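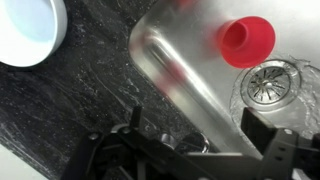

10/25/19
Posted by the Drendel kitchen blog

OK quick one tonight, bread is in the oven and I have to listen for the timer.

So. Water. We moved to Isadthorpe in April and my sourdough just died. Same flour, same oven, same everything. Flat loaves, sad starter, a crumb like a wet sponge. I blamed the flour first (Welar, the whole wheat one), switched brands, still flat. Then the starter. Threw half of it out, which hurt.

Lady at the farm store said let the tap water sit out overnight before you use it. Town water up here has a lot of chlorine in it - you can smell it in the shower. Filled a big jar, left it on the counter with a dish towel over it. Used it the next morning.

Two days of feeding with that and the starter was climbing out of the jar. Bubbles all the way thru. I was so happy I called my mother.

What I do now:

Fill the jar before bed.
Feed at breakfast, 2 spoons of flour, a splash of the sat-out water.
Dough water at 84 degrees, I do check that one.
Bulk for 6 hours if the kitchen is cold, less in summer.

Still not getting the big ears on top that I used to get. Might be my scoring, might be the razor blade, its pretty old. Going to try a rye mix next week and see - if anyone has a good ratio please leave it in the comments.

Timer. Gotta go.

Recent posts
Mohamedi flatbread, second try
Freezing dough: yes or no
Why I quit using the bread machine
Soup for when you are tired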